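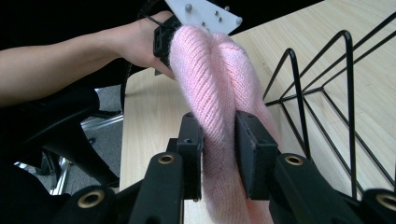
## 1/ soft stuff, hand-held grippers

New numbers from the Jarura set. 376 demos of one task: pink knit, both grippers, wire rack on the table. No arm in the loop, just people squeezing the fingers by hand.

**2/** Question was dumb simple — does the policy care how thick the bunch is when you pinch it? Yes. A lot. Thin pinches slip, thick ones hold but hide the edge from the wrist camera.

**3/** So we relabeled by pinch width and retrained. 347 demos left after filtering. Fails at the rack went from 53 to 8, same number of trials. Did not expect teh gap to be that big 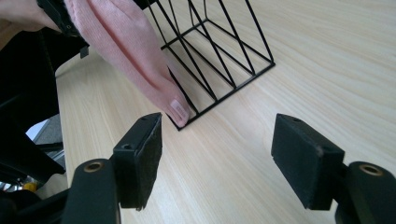 *Knit, rack, open grippper. Bratu table.*

**4/** Caveats: one garment, one rack, one room. Brambridge is rerunning with towels in November — will post whatever comes out, good or bad.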